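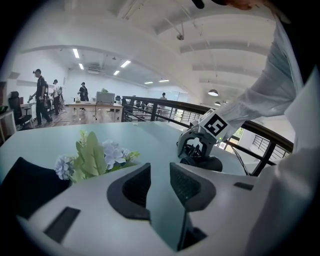

Hand-Held Gripper Trial: Frequently Asked Questions

Last updated 23/05/2024

Which grippers are in the trial?

There are two models, the Akix and the Penley. Both are held in the hand and both have two fingers that close toward each other. We have been using the Akix since January. The Penley came later, so it has fewer hours on it, and you should keep that in mind when you read the results.

What is the trial meant to settle?

Stostosia needs one model for all of its recording work. Right now people use whichever one is charged, and the recordings don't mix well. The finger travel is different, the lens sits at a different height, and a controller trained on one does poorly with the other.

How many recordings do you need from each?

The target is 1,000 usable recordings per model. The Akix set is finished and stands at 1,104. The extra ones stay in the archive but are left out of the comparison. The Penley set is still being filled.

What counts as a usable recording?

The camera has to run from start to finish without a gap, the marker has to be readable when the recording begins, and the object has to be let go before it ends. A dropped object does not make a recording unusable. Mark it as a drop and keep it. We want the drops.

What are the square markers for?

The black-and-white squares let the software work out where a gripper is in relation to the camera. Don't cover them with tape or a thumb. If one starts to peel, replace it and run calibration again before you record anything else. A marker that has been pressed back down is usually a little crooked, and the error shows up later as drift.

Why do you use artificial flowers?

They are hard to grip well. A bunch of hydrangea-like blossoms gives way under the fingers, the leaves catch, and the shape is never quite the same twice. Boxes and cups told us very little, as both models handled them fine. Artificial flowers also hold up through repeated handling, and fresh ones would not.

Where should I aim when I pick them up?

Low on the bunch, under the blossoms. Come in at a slant and close slowly. If you grab the blossoms themselves you will get a lot of slips with either model, and those recordings tell us more about the grab than about the gripper.

Does the mesh on the finger pads matter?

Yes. Smooth pads were tried first and slid off the leaves. The mesh holds better with less squeeze. It does collect lint, so brush the pads at the start of each session. Use a dry brush. Cleaning spray leaves a film and the grip changes for the next hour or so.

Can I use two grippers at once?

Yes, once you have finished your single-hand set. Two-hand recordings go in their own folder and are scored separately. Keep the cables on the outside of each wrist -- crossed cables are the most common reason for stopping early.

Which one is more comfortable?

Opinions are split. The Penley is lighter at the front, and people with smaller hands tend to pick it. The Akix has a wider grip and feels steadier when you hold a pose. We ask everyone to write down their answer before they see anyone else's.

Do both models work with the Pathak controller?

They do, but the Penley needs the adapter plugged in before the controller is switched on. If you do it the other way around, the controller lists the gripper as connected and records no finger position. Check that the number on the screen changes when you squeeze the trigger.

Can I change the camera exposure?

No. It is locked at 100 for the whole trial so that the two sets can be compared. If bright ceiling lights are washing out the view, turn so they are behind you, or move the object to the other side of the table.

Do other people in the background spoil a recording?

No. People may walk past or work at their desks as usual. We only discard a recording if someone reaches in and touches the object or the marker.

What should I wear?

Anything with sleeves that stay put. Very loose clothing can hang in front of the lens, so tuck it in or push it back before you start.

When will the choice be made?

After the Penley set is complete and the scoring has been checked. No date has been set. The drop counts for both models will be posted on this page first.

Who do I contact about a fault?

Vivek Khurana looks after the equipment and the calibration files. Send him the session number, the model, and what you were doing when it stopped. Please leave the gripper as it is until he has replied -- a restart clears the log.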